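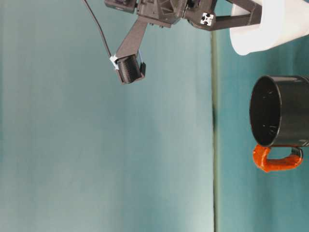 Practice on the cup task at the Skusten student robotics club.

The Skusten student robotics club will enter the Plurkisov manipulation contest in September with two teams, the club announced Tuesday. It is the club's first entry in the tabletop class, where an arm has to pick up household items and set them down again.

Each team has four students. They split the work between gripper parts, camera setup and control code, and they practice three evenings a week in the Atallah building. Cups and mugs make up most of the practice set. Handles have been the hardest part — a grasp that suits a plain cup often fails on a mug.

The fingers are 3D-printed, and students can change a design between one session and the next. Files for the current version will be posted on the club's page after the contest.
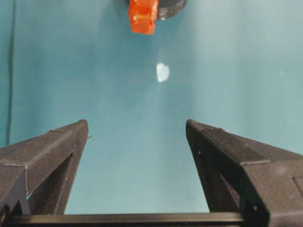 Lajos Bíró said the teams had spent too long on speed in the spring and would use the remaining sessions on repeatability, with the same pick run over and over before anything new is tried.

The club will hold an open practice at the Flalell hall before the contest, starting at 3 p.m. Entry is free. Students who want to join for the fall term can sign up there or at any evening session — no programming experience is needed.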